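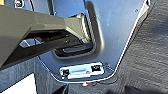 Posted 2023-08-02 by the Urnley Shed Notes editor
Filed under: Paint & Finishes

Costov Enamel for Metal, one litre, Harbour Grey

I've been meaning to write this one up since April, when I finally got sick of looking at the old steel filing cabinet in my workshop. It came out of an office in Millby years ago and had gone a sort of mustard colour, with rust creeping up from the feet. My neighbour swears by spray cans, but I like a brush and a tin and the radio on, so off I went to the hardware shop and came home with the Costov. It set me back $68, and yes, I did stand in the aisle for a good while thinking about that!

First, the good. It goes on beautifully. I rubbed the cabinet back with 1000 grit between coats (probably fussier than I needed to be) and the brush marks just melted away. The colour is lovely too, greyer in the tin than it looks on the wall chart. I got two coats on the whole cabinet and had enough left over for the letterbox.

Now the grumbles. The smell hangs around for days, so do open the doors. The tin says recoat after 10 hours, but mine was still tacky at 11 and I ended up leaving it overnight - we'd had a damp week, mind you. And the lid is a horror to get back on.

I've used the Hinds enamel before, and it's cheaper, but it chipped around the drawer handles within a few months. No chips on this one so far. I'm doing the garden chairs next, once the weather warms up.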